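A Day at the Bainbridge Open House
March 2018

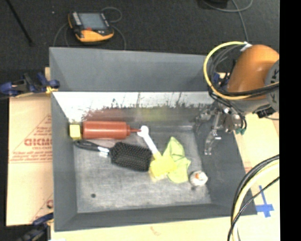 Can you visit if you don't know anything about sorting and tidying household stuff?
Anyone can walk in, and most of the people I met had come out of plain curiosity. Entry was 5 dollars and you get a paper map at the door.

I had been wanting to go since September, when my neighbor Dorothy Stockdale came home raving about it. The open house fills the old Pellura building in Bainbridge, and the theme this year was everyday things: what we keep, where we put it, and how it all ends up in one bin anyway. I loved it! My kitchen drawer felt very well represented.

My favorite stop was the mixed bins in room 53. You know the kind of jumble — a red-orange squeeze bottle with a yellow cap, a black hairbrush, a lime-green cloth all bunched up, and a white plastic toy wrench for good measure. None of it belongs together and all of it looks like it came from under somebody's bathroom sink. I stood there far longer than I meant to, deciding where each thing would live at my house. (The brush goes upstairs. The bottle I would lose within a week.)

Jericho Macaraeg led the talk at 11 and he was great fun. He asked us to sort a pile by where we'd use things, then do it over by what they were made of, and the two of us sharing a table couldn't agree on cloths at all. I say cloths go with cleaning things. The lady next to me keeps hers with the towels, and she wasn't budging.

After that I went up to the Jukarard room for the storage displays. Shelf after shelf of tubs and trays, plus a wall of old catalogs you could leaf through. A sign said there were 587 pieces in the collection, and I believe it, my feet were sore by the end. The Carkska stand next door had coffee and very good lemon bars, so I sat down there and wrote most of these notes.

Parking was easy before ten and a mess by noon. The elevator is slow, so take the stairs if you can. Coats can be left by the front desk for free, and the restrooms are down the hall past room 53.

Dorothy wants to go again next year and I've already told her I'm driving.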